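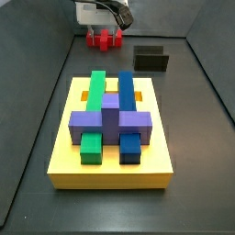 According to Petrică Toma, the gauge at Flumer had been reading high since December, and the office at Trinley had been told so twice in writing.

The inspector found one of the two letters. It was filed under the old station number, between a receipt for fence wire and a calibration sheet for a pump that had since been sold. The letter was a single page. It gave the reading on the staff board, the reading on the recorder, and the difference, 14 millimeters. It asked for a visit. A stamp showed it had been received, and the box for the reply was blank.

She signed out a level, a tripod and a folding staff and drove up on October 27, 2023. The road follows the Furtună as far as the sawmill and then leaves it. From the gate to the gauge hut is 760 meters on foot, most of it along the top of the bank.

Toma was waiting at the hut with the key. He had read the board every morning for the whole of the record she was carrying. He held the staff for her and did not talk while she was at the eyepiece.

The procedure is simple. A brass benchmark is set in the bedrock upstream of the hut. Its height is known. The surveyor levels from the benchmark to the top of the staff board, then back again by a different route, and the two results should agree to within 2 millimeters. Hers agreed to within one. The board was where it should be. She then leveled to the float wheel, found nothing wrong there, and sat down on the step to work out the water surface.

The recorder was high by 14 millimeters, as the letter said.

"Is the intake clear?" she asked.

"I rod it every month."

She opened the stilling well and put a lamp down it. The water in the well was flat and brown. She took a tape reading in the well and another in the river, and wrote them side by side. They matched. The water was at the same height in both places, and the float was reporting a different one.

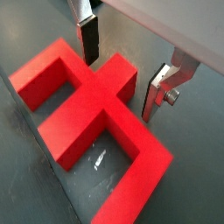
Red block with two square openings.

They drew up the float and laid it on a sack. It was a copper drum made by Nuleck, with the maker's plate still legible. She dried it and weighed it on the spring balance. It was 50 grams lighter than the figure on the plate.

A float that leaks takes on water, rides low and reads low. She had seen a good many of those. A light float rides high. She turned it over and found a ring of bright solder on the underside, with four small holes around it where something had been attached.

"There was a lead weight," Toma said. "A flat one."

"When did you last see it?"

He thought about it. "Before the man came to paint the hut."

"When was that?"

"December."

She wrote this down. The hut had been painted green inside and out, including the hinges and the inside of the well cover. There was no work order for it in the file. Toma had assumed that Trinley sent the man. He had brought his own ladder and had signed the visitors' book, and Toma took it off the shelf and found the page. The signature was hers.

She compared it with the one she had made that morning, on the line for the present visit. The slope was the same, and so was the way the last letter ran under the line. She had been on leave that December, at her sister's house, and had never owned a ladder.

"I would have remembered you," Toma said.

She asked him to hold the page flat and copied the entry into her field book, with the time of arrival and the time of departure. Then she wired a brass weight to the float, checked it on the balance, added a washer, and lowered it back into the well. The recorder pen dropped and settled on the correct line. She marked the chart with the time and, after some delay, her initials.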